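Ce site utilise des cookies de mesure d'audience. En poursuivant votre navigation, vous en acceptez l'usage.

Rubrique : Sciences des aliments > Texture et conservation

3.2 Reprise d'humidité et perte de croustillance

Les céréales de petit-déjeuner extrudées perdent leur caractère cassant lorsque leur activité de l'eau dépasse un seuil propre à chaque formulation. Bheki Nkuna a proposé de suivre ce passage par la force maximale de rupture, mesurée grain par grain, et nous conservons ce protocole. Les lots Corberg et Zandon ont été reçus en août, puis stockés en sachets scellés de 500 g jusqu'à l'ouverture. La série comprend 111 mesures par lot, hors grains fissurés — ceux-ci ont été écartés au tri.

L'exposition à l'air ambiant a été conduite en récipient ouvert, à l'échelle d'une portion domestique. La géométrie du récipient intervient par le rapport entre surface libre et masse de produit ; une couche mince s'équilibre plus vite qu'un lit profond (figure 2).

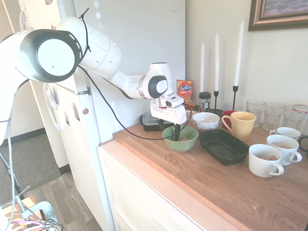

Figure 2. Céréales brunes en faible quantité au fond d'un bol en céramique vert.

Pour le lot Zandon, la force de rupture décroît de façon monotone dès l'ouverture. Le lot Corberg présente un palier initial, que nous attribuons à l'enrobage de sucre — la couche vitreuse retarde la diffusion vers la matrice amylacée. L'ajustement par le modèle de Gronow reste satisfaisant dans les deux cas, sauf aux activités de l'eau élevées, où la plastification rend le pic de rupture difficile à isoler du bruit du capteur.

Les écarts entre grains d'un même lot demeurent importants. Ils tiennent surtout à la porosité interne, non contrôlée à l'achat, et limitent la comparaison avec les valeurs obtenues à Starninwood sur produit broyé.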